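Plornance | Accueil | Carnet | Galeries | Budget | Contact
Rechercher sur le site OK

Combien ça coûte, un robot en rayon ?

Je prépare le budget d'avril et je voulais partager quelques photos avec mes notes, parce que les devis parlent beaucoup du bras et très peu du reste ! J'ai mis Hatari et Vuketti côte à côte, et il y a 17 lignes à comparer.

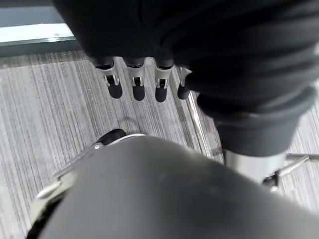 Les doigts, avec leurs embouts noirs.

Chez Hatari, le jeu d'embouts de rechange est facturé à part – j'en prévois 2 par an, on verra bien. 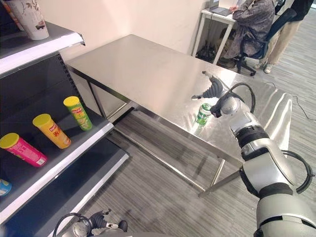

La pince au-dessus de la petite boîte verte, sur la table inox.

Pour la table, j'ai gardé le devis Correia. L'inox brille pas mal sous l'éclairage, alors j'ai demandé aussi le prix d'un plateau mat (réponse attendue).
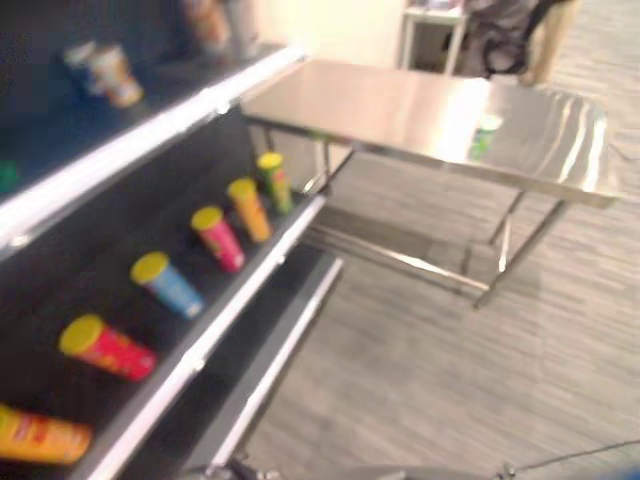 Six boîtes couchées sur l'étagère, couvercles jaunes du même côté.

Côté meuble, je compte 38 euros par tablette supplémentaire, et je garde 3000 euros pour l'installation et la formation. Vuketti inclut la formation, Hatari non, et ça change franchement le total !
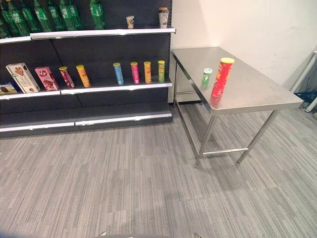

Ce qu'il me reste à chiffrer

Le stock de produits d'essai, les câbles, et l'extension de garantie – là, j'hésite encore.

Contact | © Plornance | Haut de page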